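3.2 Pattern scale and the judged size of small rooms

The second part of our study is concerned with wall coverings that carry a repeated floral motif. Earlier work in our group (Tseng and Kan) treated plain painted walls only, and it was noted there that people living in small flats seldom choose plain paint for the kitchen or the corner where they eat. In the town of Porkton, where our interviews were made, many respondents had kept the paper left by the previous tenant. Others had bought a new one, and most often it was a flower pattern again.

We asked 84 respondents to judge the depth of a small space from a printed sheet. Each sheet presented one wall covering, and the respondent marked the judged depth on a line. The line had no numbers on it. After this, the respondent was asked to say in own words what kind of room the paper would suit. The sessions lasted about 29 minutes, and they were held in October in the reading room of the Skarnton library. The answers were typed by the second author and coded separately by Chun-hung Tai and Chak-lun Peng.

The patterns were divided into two types. In the first type, which we call scattered, the flowers have no visible connection with each other. In the second type, which we call trellis, the flowers are placed within a lattice of ribbons or stems, so that the eye can follow a diagonal line across the wall. Trellis papers with roses and bows on a pale background are a common variety of the second type. When the same trellis paper covers three walls, the diagonals meet at the corners and it is difficult to match them exactly. 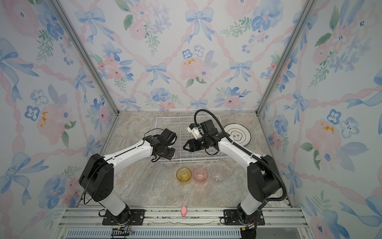
3.3 Results for the trellis type

Respondents judged the space with a trellis paper to be less deep than the space with a scattered paper. The difference was larger when the background was dark. With a pale background it became small, and for the oldest group of respondents it could not be found. We think that this group is more used to such papers and pays less attention to the lattice, but our data do not permit us to separate age from habit.

The free answers were more varied than we expected. The word "grandmother" was used often, mostly in a friendly sense. Several respondents connected the bows with a bedroom and the roses with a dining room. One woman said that she would accept any flower in the kitchen if the dishes were white. This remark led us to look again at the answers about tableware, which had been collected for another purpose. Respondents who owned patterned plates preferred the plain wall, and those who owned plain plates were divided almost equally. 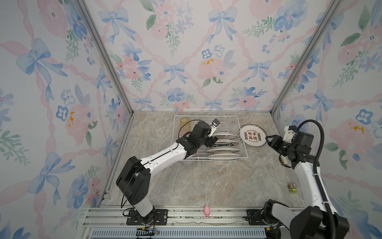
Figure 4. White plates in a wire rack against a floral paper of the trellis type.

A weak point of the procedure is the use of printed sheets. A sheet held in the hand does not surround the person, and the effect of the side walls is probably underestimated. Meinir Nicholas has suggested to us that full rolls should be hung in an unfurnished room, and we intend to follow this advice in the next stage. A second weak point is that all the papers were chosen by the authors. A selection made by the residents themselves would perhaps contain fewer trellis patterns and more leaves.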